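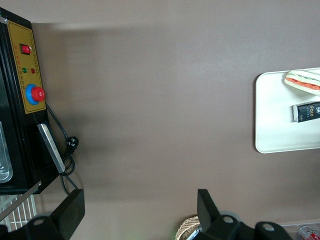

Drundale is a middle grade fantasy novel by Liliana Bianchini, the first book in a series of the same name. It follows Asmaa Lahlou, a twelve-year-old who is sent to live with her great-uncle above his repair shop and finds that the machines left there for mending belong to ghosts. The shop is the main setting of the first half, and much of the plot turns on ordinary equipment described in close detail. The machine Asmaa learns on is black with a yellow control panel, a red rocker switch near the top and a green and a red indicator light in a row below it, much like the kind found on a worktable. In the story the red light comes on only when the owner of an object is in the room.

Plot

Asmaa arrives in the town of Drundale in February, angry at being taken out of school and determined to leave by summer. Her great-uncle, Brahim Ghoneim, gives her small jobs and refuses to explain why customers come only after 2 in the morning. When she repairs a music box without permission, she wakes the ghost of Cormac Foley, a ferryman who drowned on the crossing to Abugri and wants his last passenger found.

The second half leaves the shop for the river. Asmaa and Cormac trace the passenger through ferry tickets and church records, while a rival mender named Davano tries to buy the shop and everything in it. Brahim falls ill, and Asmaa has to choose between finishing his work and accepting Davano's offer. The closing chapters reveal that the missing passenger was Brahim's sister, who had the same ability to wake the dead.

Background and publication

Bianchini wrote the first draft while teaching evening classes, and has described it as a ghost story with most of the frights taken out. An early version was set entirely on the ferry and had no repair shop. Her editor, Lahcen Tawfik, asked for a fixed place that readers could return to in later books, and the shop was added in the third draft.

The novel was published by Dranen in a first printing of 2,000 copies. It sold mainly through school libraries and was reprinted the same year with a map of the river and a new cover. The chapter headings carry small ink drawings of tools. 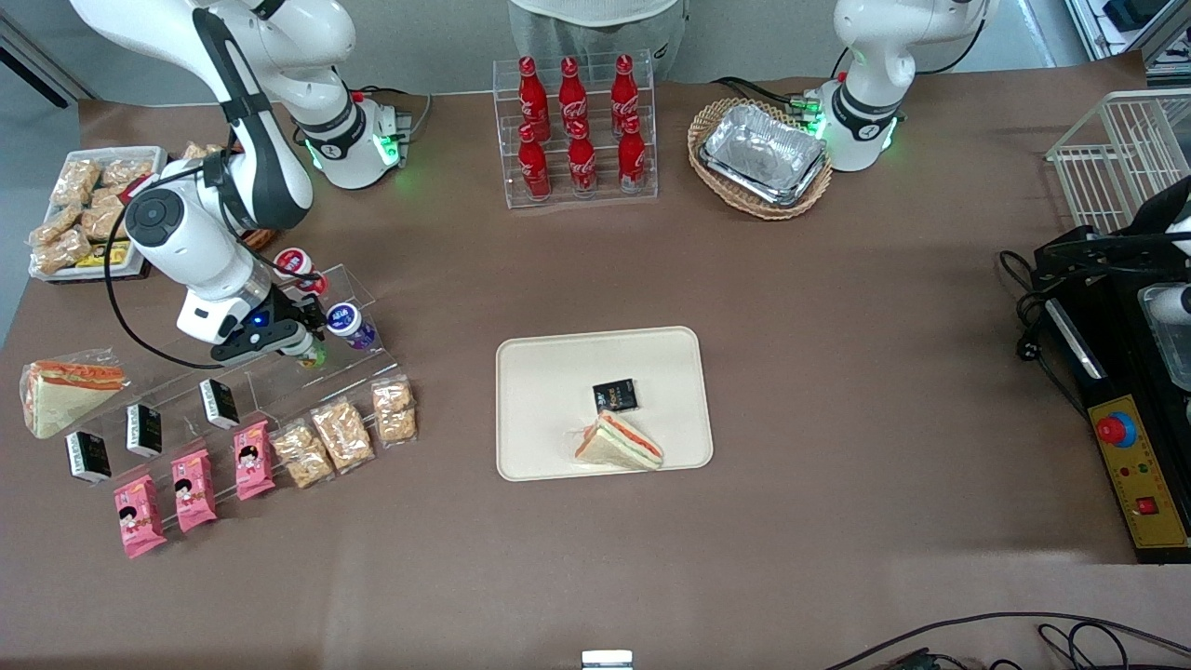

Do the books need to be read in order?

The first two should be, as the second opens on the night the first one ends and gives away the identity of the passenger. Later volumes each deal with a separate ghost and can be read alone.

Reception

Reviewers praised the dialogue between Asmaa and Brahim and the slow opening chapters. Several found Davano thinly drawn, and he has a larger part in the second book.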